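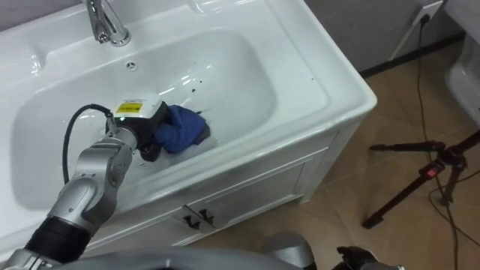

I've been wanting to write this one up for weeks, and now that the last of the sink runs are in the spreadsheet I finally can. The short version is that I had two grippers to compare on one very dull household job, and I had more fun doing it than I've had with any of the clever demos we've done this year.

The job is wiping out a bathroom sink. One hand, one cloth, no tools. I picked it after Nga Lương pointed out that everything we'd tested grippers on so far was a box, a bottle or a block, and that a gripper can look wonderful on a block and be useless with a rag. A rag has no shape to speak of. You grab it, and what you end up holding depends on how it was lying, how thick the folds are, and how much of it got pulled in between the fingers. Then you push it against something slippery and curved and it tries to leave.

The two contenders were the Wadent, which has been our everyday gripper since March, and the Oltow, which is newer and closes a lot harder. Same arm, same mount, same controller (a Romport), same cloths. I ran 68 wipes altogether, split evenly, and I scored each one on whether the cloth stayed put, how much of the basin it covered, and how much dirt was left behind.

I expected the Oltow to walk it. Strong grip, grippy pads, done! And on the first pull it really was better. It picked up a folded cloth from the rim on nearly every try, while the Wadent sometimes came away with only the top layer and had to go back for the rest.

Once the wiping started, though, things evened out fast. The Oltow pinches so tightly that the cloth bunches into a hard little knot right under the fingertips, and a hard little knot cleans a stripe as wide as a thumb. The Wadent holds more loosely and lets the cloth spread when you push down, so each pass covers more of the bowl. I ended up turning the Oltow's closing force down quite a bit and it got much nicer to use. If you have one of these on your bench, please try that before you try anything else.
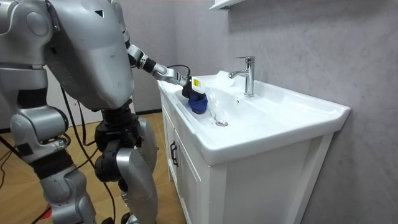
Right arm over the rim, cloth pressed against the side of the basin.

The side walls were the hard part for both of them. The flat bottom is easy – you press down, you drag, you lift. On the slope, the wrist has to roll as the surface curves up, and if the roll lags, the cloth rides up and you get a bare fingertip on ceramic. That makes a noise I can still hear when I close my eyes. Zainab Abubakar wrote a small change to the wrist motion that starts the roll a bit early, and after that I stopped wincing every time we got near the rim. She did it in an afternoon, by the way, while I was still making a list of possible causes.

A word about the controller, as a couple of you asked last time. The Romport is fine. I like it more than I did. The hand opens and closes when you tell it to, and the force setting is easy to reach in the menus, where the old one made you restart to change it. My one complaint is a delay of roughly 600 milliseconds between changing the grip force and feeling the change. You get used to it for lifting. For wiping it matters more, and I caught myself correcting twice for the same slip.

Cables are the other thing. Any gripper with its own module on top needs a cable, and any cable needs enough slack for the wrist to turn. Too little and it tugs at the end of the roll, too much and it wants to drop into the bowl. I tried four ways of routing ours before settling on a wide loop beside the arm. It looks sloppy and it works great. Thoa Diệp would like it all clipped down neatly, and she's welcome to try as long as she does the next set of runs too.

We also swapped between two camera positions, one at the head and one off to the side. I'd recommend having both if you can manage it. The head view is lovely for finding dirt and deciding where to go next, but the hand tends to cover the exact bit of cloth you care about. From the side you can judge how the arm is coming over the rim and how far the elbow has dropped.

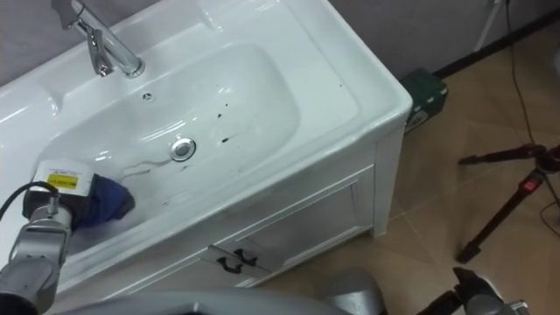 Does a stronger grip help when a robot is wiping with a cloth?

Only up to a point. You need enough to keep the cloth from sliding out on the slope, and past that the extra force just squeezes it into a smaller wad and cleans less per pass.

So which one stays on the arm? For sinks, the Wadent, by a small margin. It left fewer missed patches, and I never had to fiddle with it in the middle of a run. For picking cloths up off a flat surface I'd take the Oltow with the force turned down, and I suspect it would be the better choice for wringing as well, though that's a guess and I haven't tested it.

Next up is the faucet. Getting behind the base with a cloth is awkward enough with a human hand, and I have no idea yet how either gripper will fit back there. Josefina Farías has lent me a thinner set of fingertips to try, and Duyên Bạch wants to see the same test with a sponge. I'll post the numbers when I have them. If you've done anything like this with towels or sponges, tell me in the comments which pads you used!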